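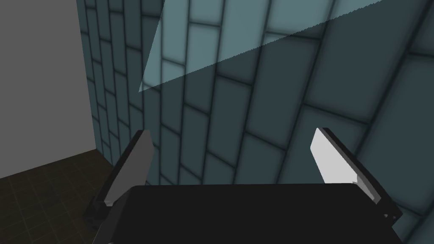 # Gratum hand controller, with the Zekwood practice rooms

**Price:** 299, controller and software together
**Stock code:** AN-GR-76
**Sold by:** Anwood
**Page last changed:** May 29, 2019

The Gratum is a handheld controller for steering a robot arm and gripper from a chair. You hold the grip, the arm on the screen follows your wrist, and a trigger under the first finger closes the jaws. Every move is saved, so that a learning program can be fed the recordings later. The maker, Strebel, says that "anyone can teach a robot in an afternoon". We have had one on the bench since March and would put it less grandly. Anyone can record a robot in an afternoon. Whether the robot learns much from the recordings depends on who was holding the controller, and how tired they were.

We stock it all the same, as the grip is good and the price is fair for what it does. Please read the rest of this page before ordering, especially if the Strebel leaflet is what brought you here.

## What comes in the box

- Gratum controller, right-handed (there is no left-handed model, whatever the leaflet hints)
- Base station and desk clamp
- USB lead, 3 metres
- Foot pedal for starting and stopping a recording
- Licence for the Zekwood practice rooms, one computer
- Printed card of pedal and trigger settings

The real arm is not included. Several people have asked.

## Steering by the wrist camera

Zekwood is a set of simulated household rooms with tiled walls, wooden doors and small fittings to work on. You can steer from a camera placed in the room or from one that looks out past the gripper. Strebel recommends the gripper view for everything. We don't.

Close up, it is very good. You can see where each finger is going and how much room there is on either side of the thing you want. At a distance it is poor. Turn a little too far and you are looking at tiles, with no idea which way the door went, and the recording carries on while you hunt for it. Those wandering seconds end up in your data unless you cut them out. The software has an "auto trim" button which is meant to do this. In our hands it trimmed pauses well enough and left most of the wandering in.

Our advice is to travel on the room camera and change over for the last stretch. The change is a double press on the pedal, and it can be set to mark the recording so you can find the spot afterwards.

## The roll and the holder

One of the tasks is a white roll at a wall-mounted holder. It looks easy and it eats up an hour. The fingers have to come in on both sides of the roll at a matching height, and the wall is close behind, so a heavy hand on the approach runs the gripper into the fitting.
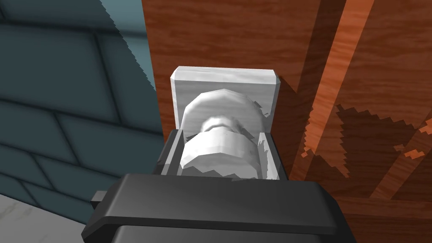

Urs Hämmerli wrote to us that he had stopped using the roll for beginners altogether: "They learn to squeeze hard, because the software forgives it, and then I have to unteach it on the real arm."

We think he has a point. The trigger gives a buzz on contact, and the leaflet calls this "true force feedback". It is a buzz. It comes on at first touch and grows in three coarse steps, and beyond the third you could be holding the roll gently or crushing it and your finger would feel the same. There is a grip force reading in the corner of the screen. Turn it on (View, then Gauges) and watch it, at least for the first week.

The rolls in Zekwood also don't dent in the way paper does. If you mean to train a program for soft goods, treat your simulated recordings as practice for the person and collect the real thing separately.

## On the number in the leaflet

Strebel prints "1,986 successful demonstrations" in large type on the front. We asked what counted as successful. Selina Egger answered for them, promptly and politely, and her answer was that a demonstration passes if the object is within the target area when the pedal is released. By that rule a run where the gripper knocks the thing into place by accident is a success too.

Nothing stops you setting a stricter rule of your own. The pass check is a plain text file and the manual explains it properly on page 76, the best page in the manual. We would add a limit on contact force and a limit on time before trusting any score it gives you.
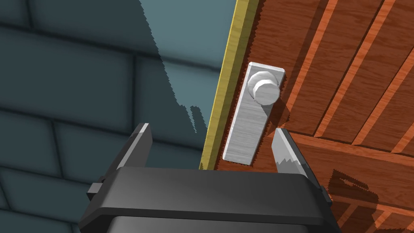

### Task pack: doors and handles

The door tasks come with the standard licence and are the part of Zekwood we use most. The handle plate stands close to the edge of the door, so one finger easily ends up on the wall side while the other is over the wood. Straddling like that is fine while you line up. Close the jaws from there and you are gripping nothing useful.

A round knob is an awkward thing for two flat fingers. Come at it straight on, keep the fingers level with the middle of the knob, and roll your wrist only after the buzz. The arm follows wrist roll one to one out of the box. Many people find that too lively, and it can be slowed under Motion.

Shadows are drawn coarsely, with stepped edges, and the gripper's own shadow can land right beside the work. A person soon learns to ignore it. A program trained on the pictures may not, so vary the lamp position between recordings. The setting is there, but it is off by default and the leaflet doesn't mention it.

### Fit and requirements

| | |
|---|---|
| Computer | Windows 10, separate graphics card strongly advised |
| Desk | Up to 60 mm thick for the clamp |
| Gripper types | Two-finger parallel only |
| Recording format | Joint angles, gripper opening, camera views |
| Hand | Right only |
| Guarantee | One year, controller and pedal |

### Returns

Unused sets can come back within 30 days. Once the licence has been entered we can refund the controller and pedal, less the licence fee, as Strebel won't reissue the code. If you are unsure, ask us for a bench session first. Bring a task you care about and your own idea of what a good run looks like, and leave time to try it with both cameras.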